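### 3.2 Bathroom fixtures and the order of cleaning

The second part of the study dealt with household bathrooms in Prelanau and Polumham. We asked how the shape of a room and the fixtures in it affect the way a toilet gets cleaned, and which surfaces tend to be left out. The sample covered 18 homes. In each one we recorded the type of toilet, the position of the drain and the outlet, and the wall and floor finish. Residents then filled in a short form after every cleaning for 4 weeks, which gave us 729 usable entries.

The form split the toilet into separate surfaces: lid top, lid underside, seat top, seat underside, rim, bowl, outer base, and the floor next to the base. Homes with an electronic seat had one more line for the control panel. Residents marked each surface as cleaned or skipped and wrote down the product they used.

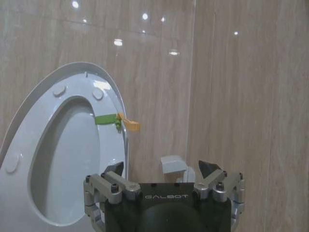 Which surface was skipped most often? The underside of the seat, ahead of the outer base and the floor behind it.

Residents gave two main explanations in the comment box. Some said they wiped only what they could see with the seat down. Others said they lifted the seat to brush the bowl and forgot to go back to it. The bumpers came up often in the comments, as dirt collects along their edges and a flat cloth passes over it. Several residents used a cotton swab or an old toothbrush on these spots once a month.

We also looked at the order of work. Most residents started with the bowl, because the cleaner needs time to sit, and moved on to the lid and seat while they waited. A smaller group worked from the top down and left the bowl for last. The second group skipped fewer surfaces, but their cleanings took longer. We did not find that either group used more product.

**Figure 4.** Corner toilet with an electronic seat, lid and seat raised.

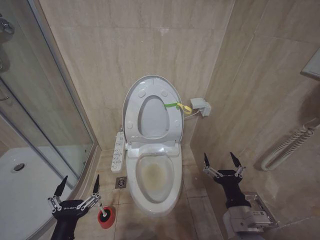 Bowl stains were graded by eye on a simple scale: none, light, or marked. We chose not to use a color chart because the lighting differed too much between homes. Yellowish-brown staining near the water line and in the lower part of the bowl, as in Figure 4, was entered on the form with its position as well as its grade. Position matters for the choice of tool. A round brush reaches the sides of the bowl well but can miss the lowest part, and residents who noted staining there were asked to write down the brush they had at home. We make no claim about the cause of the stains in any single home, as the water was not tested.

Electronic seats changed the routine in a few ways. Residents were more careful with liquid near the control panel and the cord, and many of them switched from a spray to a damp cloth for the whole upper part of the toilet. The gap between the panel and the bowl was hard to reach by hand. Some 40 entries mention it, nearly all of them in rooms where the toilet stands close to a shower enclosure or a side wall.
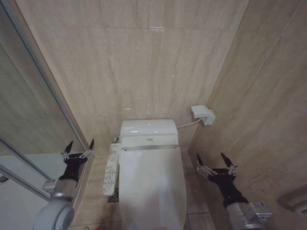 The damp cloth worked well on the lid and the panel, according to the forms, but residents were less happy with it around the hinges. A folded paper towel was the most common answer to this problem. Two homes in Polumham used the narrow Goten brush that we had supplied for the grout, and they kept using it on the hinges after the study period ended.

Wall and floor finish had less effect than we expected. Polished tile showed water spots sooner, so it was wiped more often, but this did not carry over to the toilet itself. Floor drains were cleaned on a separate schedule in most homes, usually together with the shower. The Oltmanns checklist, on which our form was based, places the drain in the same group as the toilet base. We suggest moving it to the shower group in later versions and adding a separate line for the seat hinges.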